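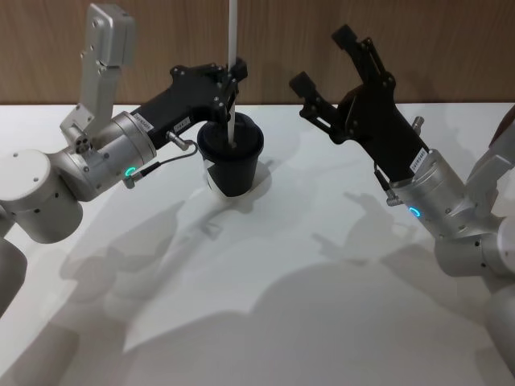
Do black takeaway cups stain a white table?

Jyoti Bhatt
We've got a white tabletop against a wood-grain wall, and everyone who comes in has coffee in a black cup. The Drumwood shop says their wipes (79p a packet) shift any ring. I have my doubts. Has anyone tried them, or is it just soapy water at a silly price?

Ritva Oksanen
Soapy water. I bought the wipes once and couldn't tell the difference. Wipe it the same day and skip anything gritty, as it dulls a white top. I'd worry more about a straw — people pull it out and it drips everywhere.
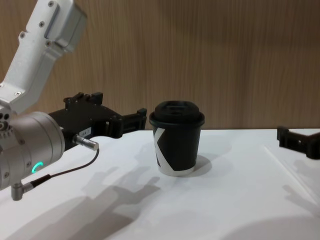
Black cup on the white top, wood-grain wall behind

Reynaldo Panganiban
coasters?? my mum has had a white table for years, no rings

Lorna Evangelista
Coasters only help if people use them, and in my office they don't. Try a dab of bicarb paste on a hidden corner first. It worked on mine, mostly. I wouldn't believe "any ring" from a shop that sells the wipes.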